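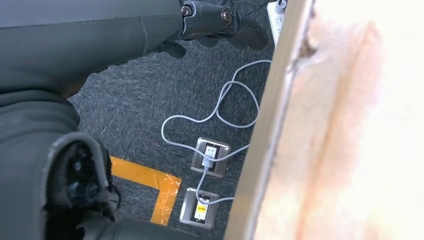 Ticket: Wrist view drops out during hand-guided teaching
Site: Janivthorpe, teaching cell 2
Raised by: Lilian Biwott
Assigned to: Njoroge Rotich, Reveck Support
Status: Open – awaiting customer test

Fault reported
While the operator leads the arm through the task by hand, the wrist view freezes for up to 3 seconds. The joint record continues, so the two no longer match on playback. The fault does not occur under remote control.

09:40 – N. Rotich
Logs received. Please confirm whether the freeze follows a particular movement, and which release of the Sandevier recorder is installed.

11:15 – L. Biwott
Release 2. The freeze follows any quick turn of the wrist. Slow turns are recorded correctly.

13:05 – N. Rotich
The log shows the view restarting at each freeze. This is consistent with strain on the camera lead at the last joint. Kindly switch the arm off, reseat the lead and allow more slack before the clamp. Then record 2 demonstrations, one slow and one at normal speed, and attach both.

14:30 – L. Biwott
Noted. The demonstrations already affected have been withdrawn from the training set.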